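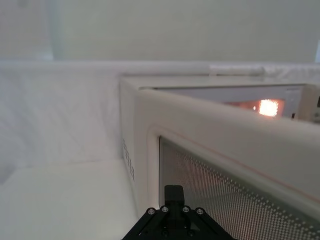 Re: Microwave for the shared kitchen, where to put it?

Hello all,

Thank you for the many answers. I reply to the one which asked the most.

On December 2, 2023, a member of the Hostolard kitchen list wrote:
> I have the same kind of small white microwave, with vents on the side.
> Mine stood against the wall of the cupboard and it became very warm
> there. Did you leave some space? And is it on the same socket as the
> kettle? Ours did not like that.

Yes, there are vent holes in the left side panel, in one narrow strip close to the front corner. At first I wanted to push the oven to the left, against the bread cupboard, because it looks more tidy. After reading your message I moved the cupboard instead. Now there is a free space as wide as my hand, and I ask everybody please not to fill it with baking trays.

About the socket: the kettle is marked 2000 watts, and the adapter from Rikance says up to 3000 for everything together. So the kettle has moved to the socket near the window. I would prefer that we use no adapter at all, but this must wait until the new sockets are made.

Two more small things. The mesh in the door is very fine and it is difficult to see the food through it, so please cover your plate even if you plan to watch. And for cleaning the outside, a soft cloth with a little dish soap is enough. The rough sponge leaves marks on the white plastic, I know this from my old one.

Does somebody still have the glass plate cover from the Eren kitchen? I can come and take it any evening.

Best regards,
from the second floor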